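Gekdale kitchen trial fault

The Gekdale fault was a loss of grip reported on 06/04/2020 during toast-handling trials of the Clato robot hand.

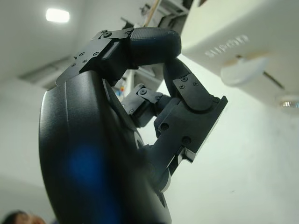

Cause

Hinel, the maker, blamed a worn finger joint. It has published no test data to support this.

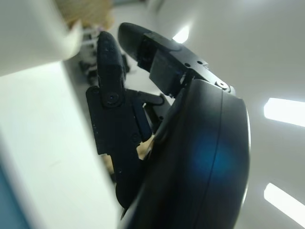 Clato fingers and linkage, with the fingertips apart.

Satish Pant counted 15 drops in 2,628 grasps and suspected the control software.

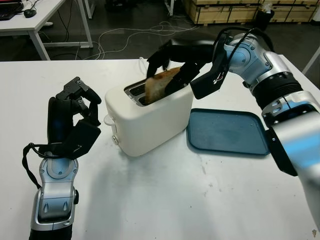

Hinel's claimed service life of 2,000 hours has not been independently checked.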